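Korean drinks and the white barcode stickers — which code do you scan?

Stemix board > Small shops and pantries

fustia_corner
I help in a small Asian grocery and since September we put all the drinks in a stock list. The Korean bottles give me a headache. Many of them have a barcode on a white sticker, and I am not sure if this is the maker's code or a code from the importer. The yellow one is the worst, we have 35 of them on the shelf. I cannot read Korean, so the rest of the label does not help me much. 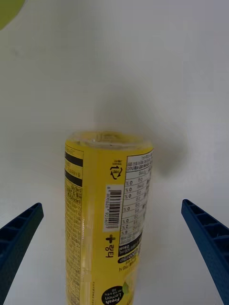 Yellow label with the barcode and the nutrition panel.

Does anybody know a rule for this? I would like to do it only once.

amik77
Scan what is there and move on. Your till does not care who made the code. We have 3,000 lines in our list and I never asked this question.

bárány_pantry
I do not agree with amik77. If the code comes from the importer, it can change when you buy from another one, and then the same drink is in your list two times. It happened to us with a barley tea. I would lift the corner of one sticker carefully and look if there is another code under it.

amik77
And then you have a bottle with a torn label that you must sell cheaper. For one drink! Two entries in a list are not a tragedy.

bárány_pantry
One bottle, which you can drink yourself. I think it is a fair price.

On the label there is also the small recycling mark with Korean characters inside. We keep our empties in separate boxes and I always look for it. The text in the mark says the material, as far as I know, but please ask somebody who reads Korean.

fustia_corner
Thank you both. I will try with one bottle after closing, at 5 — my colleague wants to taste it anyway. For the name in the list I will write "yellow, Korean" until a customer can translate it for me.

amik77
Please not "yellow, Korean". You will have a second yellow one before the end of the month.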